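Tips for teaching a robot arm by hand (from somebody who has spilled a lot of toys)

I get more mail about this than about anything else on the tips page, including the drawer runner post, so I finally sat down and wrote it all out. If you have a small arm on a bench and you want to show it how to pick things up, either by pushing it around with your own hands or by driving it from a controller, these are the habits that have saved me the most time. Most of them are housekeeping, really! The clever software part gets all the attention, and then people lose a whole evening to a wobbly table.

Clear more room than you think you need

I used to crowd the table so I could practice lots of different grabs without getting up. Bad idea. When you're steering by remote you judge distance much worse than you do with your own hand, and the gripper is wider than it looks, especially with the fingers open. Now I leave at least a hand's width between things while I'm learning a new task, and I only push them closer together once I can do the easy version without holding my breath. A plain matte surface helps a lot too. I had a shiny countertop offcut for a while and the glare drove me up the wall.

Raid the toy box

Toy food is wonderful for this. It's light, it's cheap, it doesn't go off, and it comes in awkward shapes that teach you (and the arm) something. Bread rolls have a long side and a short side, bananas roll when you pinch them at the wrong spot, and little animals have legs that catch on everything. Foam cubes are my starter item every time, since they forgive a bad squeeze. A balled-up sheet of paper is good for the day you feel too sure of yourself. 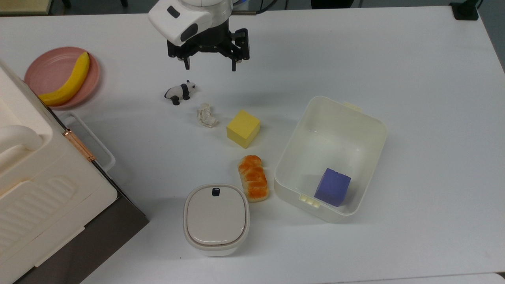
Start from the same place every time. I can't say this loudly enough. Pick a resting position for the arm, above the table and clear of everything, and begin each demonstration from there. My friend Tatiana Hájek put me on to this after watching me start from wherever I happened to have finished the last one, and my recordings got tidier the same evening. She also made me open the gripper fully before setting off, so I'm not fiddling with the fingers on the way down.

Slow down over the target, not on the way there

Beginners creep the whole way across the table and then drop the last inch in a rush. Try it the other way. Move along at a nice even pace, stop over the thing you want, take a breath, then go straight down. If you're off to one side, come back up and line up again. Dragging the fingers sideways at table height is how you knock over the neighbors, and then you've got a recording of a robot bowling.

Same goes for bins. Come in from above the rim, never across it. I bumped the side of mine so many times in the first week that I stuck it down with two loops of masking tape, and I'd tell anybody to do the same on day one.

By hand or by remote?

I do both. Pushing the arm by hand (if yours has a mode that lets it go limp, check the manual first and support the weight before you switch it on!) is great for big simple movements, and you feel right away when you've asked a joint to go somewhere silly. The trouble is that your own arms end up in every camera view, and precise squeezing is hard when you're also holding the thing up. The remote takes longer to learn. I was hopeless for the first 50 tries and reasonable after that. These days I use the remote for anything with a lid, a drawer or a narrow gap.

Keep a paper notebook

Mine is a squared Pollow pad with a pencil on a string. Each demonstration gets one line: what I was moving, where it was going, and whether I'd keep it. I'm up to line 804, which looks very grand until you see how many have a cross next to them. Write the cross immediately. If you tell yourself you'll sort them out later, you'll be sitting there at midnight watching clips of a banana.

Change one thing at a time

Once you can do a task cleanly, shift the object a little and do it again. Then turn it. Then move the bin. I do 7 good ones in each arrangement before I change anything, for no better reason than that it fits between cups of coffee. If you shuffle everything at once and it goes badly you won't know what to blame. If you never shuffle at all, the arm learns one spot on the table and goes there faithfully whether there's anything in it or not.

Mind your cables

Leave slack for the full reach, then swing the arm slowly to both extremes before you record and watch the cable, not the gripper. Hook-and-loop ties are kinder than zip ties. I had a zip tie rub right through the sleeve on my old arm back in March, and Kauko Heiskanen over in Unddale talked me through the repair on the phone while I said some words I won't print.

Wipe the fingers

Gripper pads pick up dust and lose their hold. A barely damp cloth, then a dry one, whenever a smooth toy starts slipping that didn't slip before. Wipe the toys too. Do it with the power off, please, and keep your hair and sleeves out of the way the rest of the time.
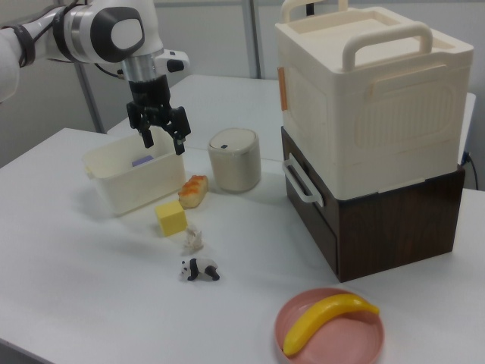 Do I have to throw out a demonstration if I fumbled the grab?

It depends on the fumble. If I missed, lifted, lined up again and got it, I keep that one, because the arm will miss sometimes too and it's useful for it to have seen a recovery. If I shoved something across the table, let go too high or froze for ages trying to remember which button was which, it gets the cross. When I can't decide, I watch it once more at double speed, and if it still makes me wince it goes.

Take breaks, too. My hands get clumsy after half an hour on the controller and I never notice until I look at the notebook and see a column of crosses. I set the oven timer in the kitchen, so I have to stand up and walk over there to shut it off.

Next time I'll write up the drawers, which need a page to themselves. I'm still having trouble getting them to close the last little bit.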